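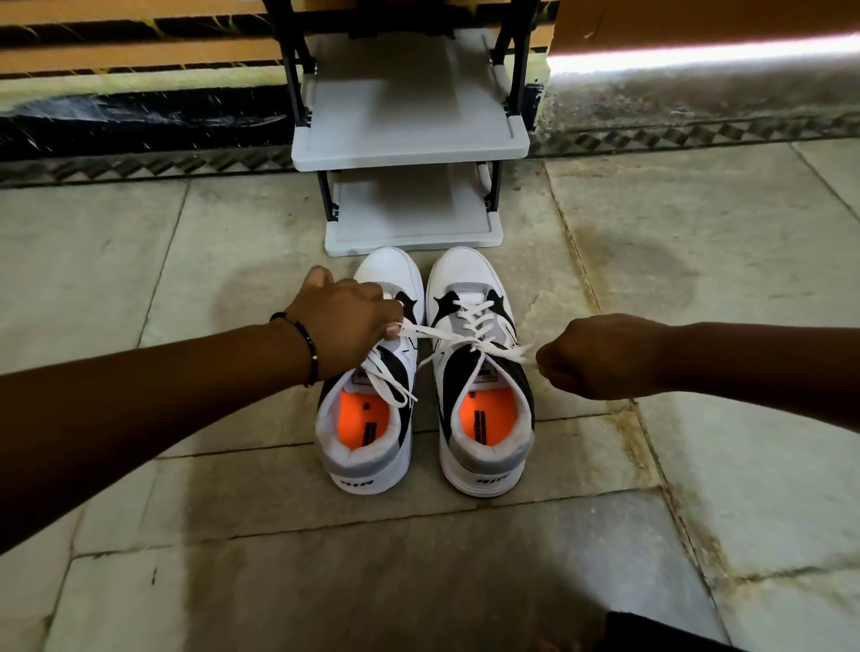

Why does a shoelace come undone when all you are doing is walking in the shoe?

Two things work on the knot at once. Each step shakes it and squeezes it a little, which loosens the center, and the swinging ends pull on the loops until one of them slips through. A bow tied as a granny knot gives way to this much sooner than a bow tied as a square knot, even though the two look almost the same when they are fresh.

Search this site Enter keywords Go

Keeping Laces Tied: A Comparison of Three Bows
Student project report, Goltdale Technical School
Group members: Roos Dierckx, Lamai Sangkhawat, Anatole Poulain
Supervising teacher: Régis Roussel
Last updated: 30th August

1. Background

The project started with a complaint. The gym at Goltdale has a rule that play stops when a player has to tie a shoe, and the stops were adding up. Mr. Roussel suggested that we look into it for our applied project, on the condition that we compared real shoes on real feet and did not only pull on knots at a desk.

Before choosing what to test, we handed out a short survey on paper. We got 111 forms back. The survey asked how the person had learned to tie a shoe, whether they tied a double knot, and whether a lace had come undone in the past week. Most people had learned from a parent or an older brother or sister. Very few could say which way they crossed the laces at the start, left over right or right over left. Several wrote that they had to go and tie a shoe to find out, and two drew a picture instead of answering.

That turned out to be the useful part of the survey, though we had put it in as filler. The direction of the starting cross is what decides whether the bow is a square one or a granny. If the starting cross and the loop go around in the same direction, the result is a granny. If they go in opposite directions, the result is a square bow, which most people would just call a regular bow.

2. What we wanted to find out

First, how much difference the granny makes compared with the square bow. Second, whether a surgeon's bow (the one where the loop is wrapped an extra time) is worth the trouble. Third, whether the kind of lace matters as much as the knot.

We left out the double knot. Everyone already agrees that it holds, and the people in our survey who disliked it said it was hard to get out of at the end of the day, which is a different problem.

3. Shoes and laces

All the walking was done in athletic shoes with ordinary tongues and eyelets. We did not use boots, and we did not use anything with elastic laces or a toggle. Each walker wore their own pair. We had thought about buying one model in several sizes, but there was no money for it, and Nazmiye Sönmez, who ran the workshop and lent us the bench, pointed out that a new stiff shoe would not behave like one that was broken in.

We used two kinds of lace. The flat lace was cotton, bought at a shoe repair counter. The round lace was polyester, sold under the name Cordier in a two-pair packet. Both were the same length before we put them in. After lacing, the ends came out longer on narrow shoes than on wide ones, and we should have trimmed them or changed the lacing to make up for it. We did not think of it until the second week.

4. How the tying was done

The walkers did not tie their own shoes. We tried it that way for one afternoon and found that each person had habits they could not switch off. Anatole pulls his loops from the sides and Lamai pulls hers upward, and when they were told to do it the other way they did it badly. So the shoes were tied by one group member for everyone in a given session, and the job passed to another member in the next session.

These were the steps for the square bow:

Put both shoes on the floor next to each other, or have the walker stand still with the feet together.
Pull the laces snug from the toe end up to the top eyelets.
Cross left over right, tuck under, and pull both ends out flat to the sides.
Make a loop with the right lace.
Bring the left lace over the loop, toward the toe first, and around behind it.
Push the left lace through the gap to make the second loop.
Pull both loops out sideways. The bow should lie across the shoe.

We checked the last step every time. A bow that turned itself to point from toe to ankle was a granny, and if it was supposed to be a square bow it was untied and done again. For the granny we changed only the starting cross, to right over left, and left everything else alone. For the surgeon's bow we used the left-over-right start and wrapped the left lace around the loop twice before pushing it through.

Tension was the hard part. We talked about using a spring scale on the loops, and Roos built a hook for it, but the hook bent the loop and changed the knot. In the end we went by feel and passed the job around to even it out. Some of us do pull harder than others, and the results should be read with that in mind.

5. The walk

The route was a lap of the ground floor, down the long corridor, around the end of the gym, up the ramp, and back past the library. One lap was 509 steps for Roos, who was used as the reference walker. Taller walkers took fewer. The walker went at a normal pace and was not allowed to look down. At the end of the lap, another member looked at both bows and wrote one of three words on the sheet: tight, loose, or undone. Loose meant that the center of the knot could be lifted with one finger.

Stairs were left out for safety. If a lace came undone partway and the walker felt it, they stopped, and the bow was marked as undone.

Over the whole project we logged 727 tied bows. Each shoe counted as one bow, and the odd number comes from a session where one shoe had to be dropped after an eyelet tore.

6. Results

Of the bows we logged, 60 came undone before the end of the lap. Most of these were grannies. The square bow came undone now and then, mainly with the round lace. The surgeon's bow came undone less often than either, and when it failed we could usually see that the second wrap had slid off the loop while it was being pulled tight -- a tying mistake more than a failure of the knot.

The loose column told the same story more gradually. Grannies were often loose after a single lap even when they were still tied, and many had turned further toward the ankle than when they started. Square bows tended to stay lying across the shoe.

The lace mattered, but less than we had expected. Flat cotton held better than round polyester in all three bows. A granny in flat cotton was still worse than a square bow in round polyester. Lamai had predicted the opposite and asked for it to be written down that she was wrong.

7. Problems

The sessions were not all the same. Two were held right after gym class, when the walkers were tired and dragging their feet. One walker changed shoes halfway through the project when the old pair wore out. We kept those rows in the log and marked them.

Our word "loose" was too vague. Anatole and Roos checked the same set of bows without talking to each other and disagreed on several. They had no disagreements on "undone," so that is the result we trust.

We also lost part of an afternoon to the log itself. We had been keeping it in Altidano, the school's form program, and it would not save while the network was down. After that we used paper and typed it in later.

8. Teaching the square bow

For the last part we went back to people from the survey who tied grannies and showed them how to change. We found it best to leave the loop step alone and reverse only the starting cross. People who tried to reverse the loop got stuck, as their hands already knew the old way. With the cross, most of them had it after a few tries, though they said it felt wrong.

A printed card with drawings did not help much. Sitting next to the person, on the same side and facing the same way, worked better. Facing them made left and right trade places, and everyone got confused, including us.

We plan to check on these people again in September to see who has kept the new bow and who has gone back.

9. If we did it again

We would trim the laces to leave the same length past the top eyelet. We would use one walker for longer and add a second lap. We would also drop the word "loose" and measure how far the center of the knot had opened. Waxed laces would be worth adding -- Arkis makes a pair we wanted to try, but they arrived after our last session and are still in the packet.

10. Who did what

Roos kept the log and did the reference laps. Lamai wrote the survey and did the teaching sessions. Anatole looked after the laces and wrote sections 3 and 4. All three tied shoes. We thank Ms. Sönmez for the bench and everyone who walked the corridor for us.

Contact: Project Office, Goltdale Technical School | Copyright Goltdale Technical School, all rights reserved | Back to top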